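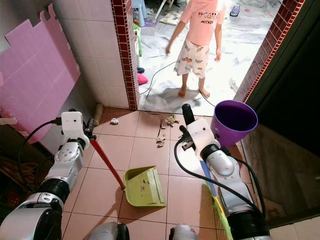
Dustpan and broom on a tiled floor.

Wirkgate tenants to get small grants for shared hallways and laundries

Wirkgate Housing Co-operative will open a new round of small grants in August for tenants who want to fix up the shared parts of their buildings. The total pool is $3000, and no single building can receive more than $300.

The money can go toward paint, door mats, shelving, light fittings, noticeboards and cleaning gear for hallways, laundries and entries. It can't be used inside a tenant's own unit, and it won't cover work that needs a licensed electrician or plumber. Those jobs stay with the co-operative's regular maintenance program.

"People walk through these spaces every day and they usually know what's wrong with them," said Lucía Figueroa, tenant services manager at Wirkgate. "A dark stairwell or a laundry with nowhere to put a basket doesn't need a long report. It needs a bit of money and someone willing to organize it."

The grants were tested last year at the Sarmiento and Birow buildings. Tenants at Sarmiento repainted the ground-floor entry in a lighter colour. At Birow, the money paid for laundry shelving and a new noticeboard — the old one had been taken down during roof repairs and never put back.

Gradovwood, a local hardware supplier, will give a 20 per cent discount on items bought with grant money. Tenants need to show their approval letter at the counter.

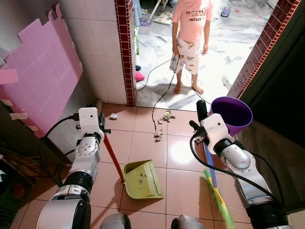 Do all tenants in a building have to agree before someone applies?
The application needs signatures from two households, and a notice has to be posted in the entry for 11 days so neighbours can comment.

Forms will be at the Wirkgate office and can be mailed on request. Approved groups will have 30 days to spend the money and hand in receipts. Any amount left over goes back into the pool.

The office is open until 4:30 p.m. Questions about the grants can be directed to tenant services at the front desk.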